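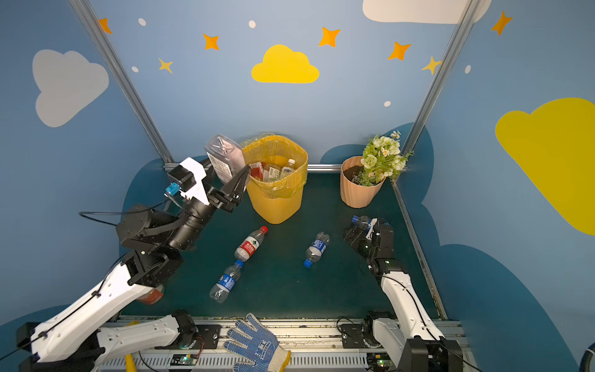 Can a two-arm policy learn to recover from a bad grasp without a huge pile of new demonstrations?

It can, if you spend your recording time on the moments just after things go wrong. Givulen is a method built on that one idea, and after a good long stretch with it I'm keeping it.

Review: Givulen, a correction-first training method for two-arm manipulation

Some background on me, so you can weigh what follows. I run a small tabletop setup in Cistetport, two arms on a shared rail, one camera on each wrist and a fixed one looking over the work area. Our standing task is clearing up: drink bottles of various shapes go from the table into a lined wastebasket. It's a great test for a policy and a lousy one for your patience. Bottles roll. Clear plastic reflects everything. A crushed one never has the same shape as the last crushed one, and the cap end is heavy or light depending on how much is left inside.

Before Givulen I trained on the Garrido set, 2,252 demonstrations of household pick and place, with Trerau on top as the policy. Trerau is solid and I still recommend it to anybody starting out. But it has the usual problem of plain imitation. Show it clean demonstrations and it learns to do clean things, and once a bottle slips a little in the fingers it is somewhere it has never been. Mine would close on air, lift, carry nothing at all over to the basket, open very politely, and go back for more. I watched it do this a lot!

What Givulen does

You let your existing policy run. When it gets into trouble you take over by hand, fix the problem, and give control back as soon as you can. The short piece you drove is the part that matters. Givulen cuts it out along with the moment leading up to it, weights it heavily, and fine-tunes on a mix of those pieces and your old data.

People have done versions of this for years, and the paper says so right up front. The new part is how it decides where a correction ends. Most tools I've tried go by when you let go of the controls, and everyone lets go late. Givulen looks for the point where the original policy would have agreed with you again and trims there. So you don't teach the robot your own nervous habits (I hover, apparently, for ages) and the policy gets to keep whatever it was already good at.

The other change is that it treats the arms separately. If the left arm needed help while the right one was doing fine, only the left arm's actions get the extra weight. I expected this to be a footnote. For me it made a bigger difference than the trimming, and I'd love to see somebody test the two pieces apart on a harder task than mine.

Getting it running

Setup took me an afternoon. The instructions are written by someone who has clearly watched other people try to follow instructions, and that someone is Catalina Alarcón, the lead author, who also answers in the project's issue tracker with real patience. I had my camera streams named in the wrong order and the loader told me so in a normal sentence - a small thing, but it saved me an evening.

I recorded 50 corrections. Fine-tuning ran for six hours on the single graphics card I have. No new hardware, no change to the control code, and the policy file drops in where the old one was.

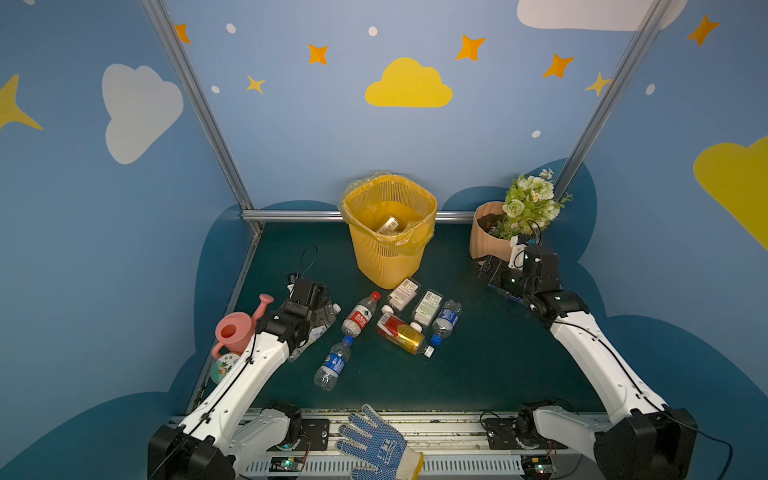 The first evening with the new weights was the most fun I've had with this setup in a long time. The arm went for a bottle, got a poor hold near the shoulder, and the bottle turned in the fingers. With the old policy I would have reached for the stop button. The new one set the bottle down, opened, came in again from a different side and got it. I never demonstrated that exact sequence. I had shown it setting things down, and I had shown it second attempts, and it put them together in a way that looked pretty sensible from where I was sitting.

The carrying-nothing problem went away almost completely. It now seems to check, in whatever way a network checks, and goes back early when the grasp is empty. You can see it in the wrist view: a short pause after closing, then either the lift or another try. The pause costs time on easy bottles. I don't mind.

Crushed bottles are where I'm most impressed. There is no good general answer to how you pick up something whose sides have folded in, and my clean demonstrations were always a bit of a cheat, with the bottle set down so the neck was easy to reach. The corrections covered the awkward cases by accident, since those were the ones that needed fixing. You end up with hard examples in your data without having to plan for them. 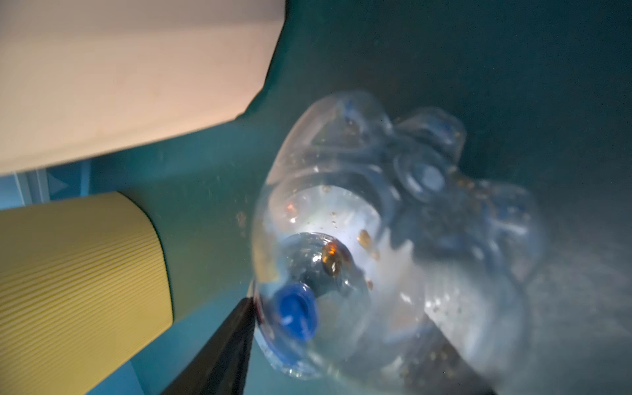

Wrist camera view of a crumpled bottle with a blue cap.

What I'd change

The weighting has one setting that matters a lot and its default is too strong. Left alone, my first run came back jumpy, trying to correct grasps that were perfectly fine. I turned it down by half and that cured it, but the documentation mentions the setting once, in passing, near the bottom of a long page. Please move it up!

Small bottles are still weak. I gave it few corrections on them, so part of the blame is mine, but the method has no way of telling you that your corrections are lopsided. A simple report of which kinds of trouble you covered would help a lot.

And taking over by hand needs to be quick. Givulen assumes you can grab control in the middle of a motion without a jerk. My leader arms are old and stiff, and some of my first corrections began with a lurch that I later had to throw out. If your takeover is clunky, fix that first and record second.

I haven't tried it on anything soft, or with the arms handing objects to each other. The paper reports a handover task, and the numbers look good, but I can only vouch for what I've run.

Who should get it

Anyone who already has a policy that mostly works and is tired of the last stretch. If you're starting from nothing, get a base policy first, Trerau or something like it, and come back. The fine-tuning code is free to download, the example data loads without a fight, and the paper is short enough to read over lunch.

I'm collecting a second round of corrections now, small bottles only, with the weight turned down from the start.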